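Tagged: craft corner, small spaces, fabric storage, readme

# Dudasness: notes on a very small corner

This is the readme for my folder of notes on the craft corner, the one with the blue brick-pattern walls. Jennylyn Cruzado asked for it after she tried to find my fabric list and gave up, so blame her for the length!

## What's in the folder

- `soft.txt`: blankets, cloths, anything that folds
- `pens.txt`: markers and pencils, boxed or in a bucket
- `bags.txt`: which clear bag goes with which cloth

There are 138 lines altogether, and a lot of them are me changing my mind about folding. I started the lists in December and they still wander a bit.

The main things to know are that the flowered mat stays down, the blue "Happy" blanket gets folded on its own, and the cream cloth with the little yellow flowers goes in a clear plastic bag.

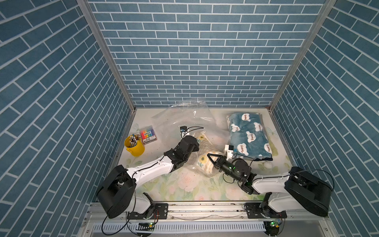 **Do the markers have to stay in their box?**

Only the full sets. Odd ones can live in a bucket with the pencils, and I go through those every 10 weeks or so to toss the dried-out ones.

## Folding

I fold fleece in half the long way, then in half again, then in thirds. Thin cotton gets rolled when I'm in a hurry (sorry, Nele). Bags are the annoying part — press the air out with your forearm before you close them or they puff right back up and eat the whole shelf.

Anything with a deep pile I treat separately. It sheds on cotton, and picking navy lint off a pale cloth is no way to spend an evening.
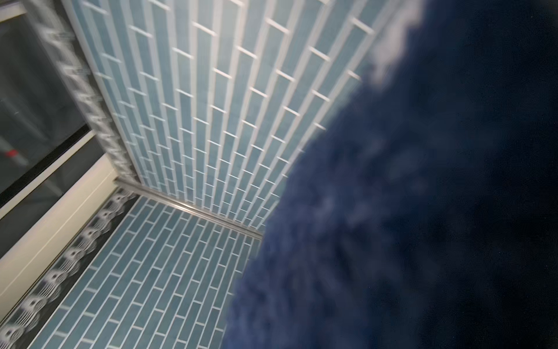

I also give the thick stuff a good shake outdoors first, and I never bag it the same day it's been washed. Obadia Mfaume swears by a cedar block in with it, which I haven't tried.

## Still to do

- merge the two lists of cottons
- ask Ariel about the spelling in `pens.txt`
- add the Prasstead fabrics, 17 pieces, none of them measured

Last edited Saturday, June 18, 2022. Copy whatever you like from the lists.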